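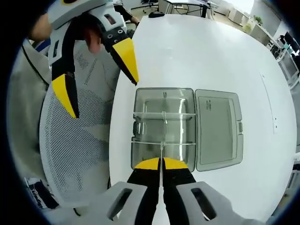
Lodgate Forum > Grippers and end tools > Faults and safety

Topic: Gripper kept closing after trigger release, pinched finger

parir_bench
Hello all. I write this because I could not find the same fault in the old topics. We do bimanual collection with two hand-held grippers, the ones with yellow soft tips. The task that day was small plastic organizers: open the lid, fold it flat, close it, press the latch. The left hand holds the base, the right hand works on the lid.

In the afternoon, at episode 1,519 of the batch, the operator released the right trigger and the fingers did not open. They continued to close until they were at the hard stop. His other hand was near, because he wanted to straighten the box, and the skin of his index finger went between the linkage and the cover. No blood, but a dark mark, and he was quite shocked. I switched off the power at the wall and then the fingers could be moved by hand.

After restart everything was normal for 200 cycles with no object. I don't trust it. Has anybody seen this? Firmware is the July one.

gutura_tom
Sorry to hear about the finger. I would look at the trigger return spring first. On ours it got lazy and the trigger stayed a few millimetres in. From outside it looks released, but the controller still reads "close".

parir_bench
Thank you. I checked the spring this morning. It comes back fully and with good force. Also the log shows the trigger value at zero while the motor current goes up. So the command was correct and the motor did something else.

kerb_and_gutter
Then it's the encoder cable. Where the cable enters the housing it bends every time you turn your wrist, and after a few months one conductor breaks inside the jacket. The controller loses position, thinks the fingers are still open and keeps driving. Wiggle it while you watch the position reading.

santoro_fan88
I disagree with the cable idea. If the encoder is lost you should get a fault and the motor should go limp. Mine does exactly this, I have pulled the plug on purpose to see. More probable is that the thin lid edge was caught between the tips, the grip force mode started and it never came out again. Thin flat parts are bad for this mode. Is your force mode on?

parir_bench
Yes, force mode was on. But I must correct one thing, the lid was not between the tips at that moment. He had already let it go.

kerb_and_gutter
@santoro_fan88 pulling the plug is a clean break. A broken conductor that touches and doesn't touch is a different animal. The counts freeze at the last value and there's no fault. I've had two of them do it.

santoro_fan88
Fair enough, I have only tested the clean case. I would still turn force mode off until it is understood.

wattle_ln
Can I ask a question which is not about the cause? Why was there no stop within reach? You say you switched off at the wall. With both hands in grippers, how is the operator supposed to do that alone? At Parirwood we have a foot pedal under each table that cuts motor power, and the colour of it is bright red so that nobody kicks it by mistake.

parir_bench
You are right and I don't have a good answer. We had a pedal at the old place, and when we moved the tables it was not connected again. It should have been the first thing.

gutura_tom
I reckon a pedal is a bit much for such small motors. The current limit does the same job if you set it properly. Ours is at 300 mA and I can hold the fingers open with my thumb.

wattle_ln
The current limit lives in the same controller that has just ignored a zero trigger. I would not put my thumb there.

parir_bench
Update. I did the wiggle test. When I bend the cable to the left, close to the housing, the position freezes for a short time and no fault is shown. When I bend it to the right it is fine. So kerb_and_gutter was correct, at least for this unit. The second gripper passed 200 bends without a freeze, but I will change that cable too.

Force mode stays off for now and the pedal is connected again. I ordered the cables with the longer rubber sleeve. Does somebody know if the sleeve fits under the original clamp, or must I file the clamp a little?

kerb_and_gutter
It fits, but leave the clamp screw half a turn loose or you'll crush the new one as well.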